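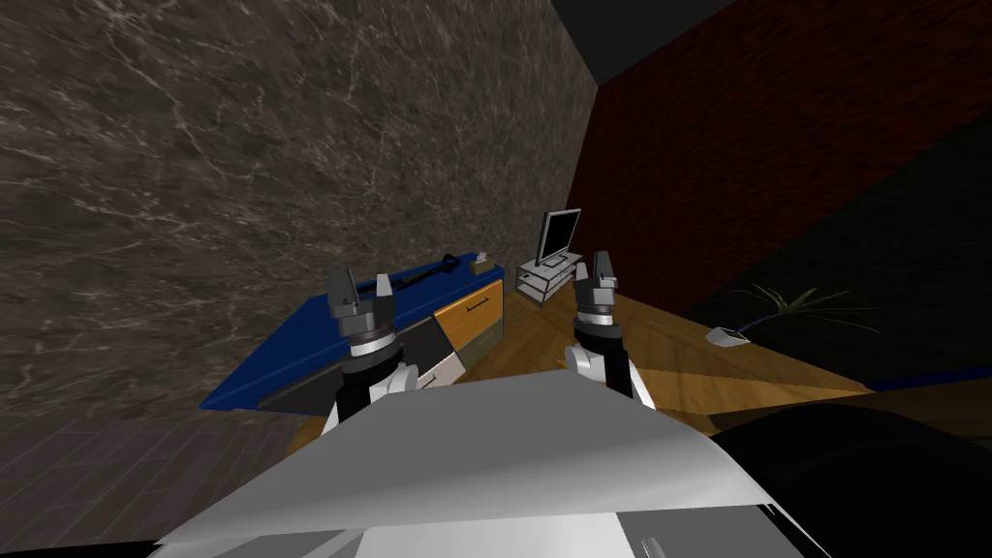
Mon 2 September

Back on the simulator this weekend. The real arms are still in pieces on the bench at Brekelholm, waiting on wrist bearings, so all the work on Breris for now is in software.

I spent most of Saturday on the room loader. It used to put the robot's base at the origin and leave it there, which meant it sometimes started inside a desk. Now it checks the floor for clearance first and tries again if something is in the way. I ran 2,587 random rooms overnight and 23 failed. Most of those were small rooms with too much furniture, and I can live with that.

The grippers took longer. I had the finger joints set too stiff back in January and never went back to fix it, so small blocks shot out sideways when the fingers closed. I lowered the stiffness and raised the friction a little. It holds a block now, but long thin objects still twist.

Wall and floor textures are picked at random, so some of the rooms are ugly. I left that alone.

Next is the cable routing on the left forearm, if the bearings show up.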